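Starico Craft Forum > Workrooms and Tables > Grid sheet on the cutting table: tape, glue or leave it?

ginette_c
Good evening to all. I have moved my sewing table to the small room, against the wall, and I bought the printed grid sheet from Liltero to cover it. I wanted the squares because my eyes are not so good for straight cuts any more. The sheet came in a roll and I left it under books from Monday. Now it is flat enough, but I don't know how to fix it. Double tape? Spray glue? The table top is a Kullthorpe, the cheap white one, and I would like to keep it clean under the sheet if one day I change my mind.
Second thing, my husband says I must paint the wall behind before I fix anything. I am not so sure it is necessary.
Ginette Cloutier

prairie_marlene
Don't glue it. I glued mine two years ago and it took a whole afternoon with a scraper to get it off. Low-tack tape at the corners and one strip along the front edge, where your sleeves rub. Leave the back free so the sheet can move a little when the heating is on.

And please measure the squares before you trust them. Printed sheets stretch in the printing. Mine was off by 3 mm over the length of the table, and I only found out after I had cut the lining for a coat.
Marlene

jlemieux
I disagree with Marlene about the back. If the back is free, it creeps. You pull the cloth towards you all day, the sheet comes with it, and after one month your lines are not square with the table. Tape all four sides.

For the wall I am with your husband. Paint first, always.

ginette_c
Thank you both. I measured with the steel ruler, at the front and on the two sides, and it is good everywhere, so I was lucky with this one. I took a photo from the corner, a little from high, so you can see how it sits at the back.

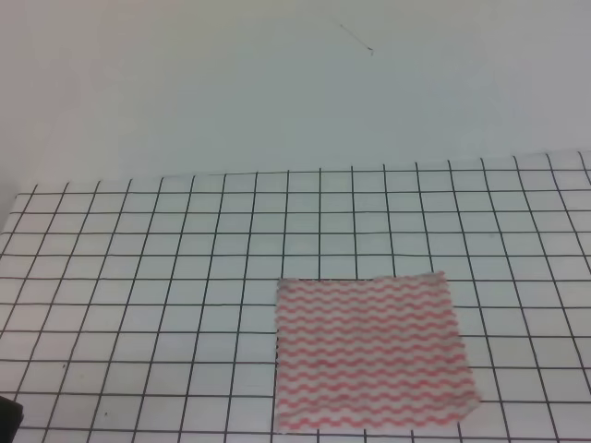

My question is mostly about the back edge, because Marlene and Jocelyn don't say the same. I did not trim anything yet. The lines are thin, and I like this, I was afraid of a heavy grid that makes the eyes tired. As for painting, look at the wall behind: it is pale and plain, with only one thin dark curved line high up in the middle, a bit to the right. My husband says scratch, I say hair. For one line like this I don't want to move all the furniture and wait for paint to dry! I would prefer to fix the sheet this week and start on the curtains.

bcormier45
Hair. Take a damp cloth to it before you start a family argument :)

The sheet looks nice. Which size did you order? I need one for a table of 1704 mm and Liltero only lists the short one now.

jlemieux
From a photo you can't say hair. It could be a scratch too, it has the little hook at the end like when you drag something with a corner. Touch it with the nail and you will know.

I still say paint. A workroom wall gets chalk and fluff on it, and a washable paint saves you trouble. You will not want to do it later with the table in front.

prairie_marlene
Jocelyn, she has a clean wall and she wants to sew. Let her sew.

Ginette, about the back edge: if you really want it fixed, do it last. Tape the front, smooth with your forearm towards the wall, wait one night, then the back. If you tape the back first you get a bubble in the middle and it will never leave.

rejean_t
I use the same sort of sheet for model boats, so maybe it is different for cloth. I have no tape at all. I put a wooden batten along the front and one along the back with two clamps each, and the sheet stays where it is. You can lift it to clean, which tape does not permit. The battens were offcuts from Sawatzky, they have a bin by the door.
Brittany, ask them by email for the long roll. It is not on the site but they sold me one in April.
Réjean Turcotte

bcormier45
Thanks Réjean, will write to them tonight.

jlemieux
Clamps on a sewing table catch the fabric. For boats yes, for curtains no.

rejean_t
Fair point, I did not think of the curtains. Only the back batten then, maybe.

ginette_c
I will do like Marlene says, front first, one night, then the back with low-tack tape. So Jocelyn also gets his back edge. The wall stays as it is for the moment, and I will try the cloth in the morning.
One more small question: does the iron mark the printing? I have a small mat to put under, but sometimes I forget it.

prairie_marlene
Mine went brown in one spot. Use the mat.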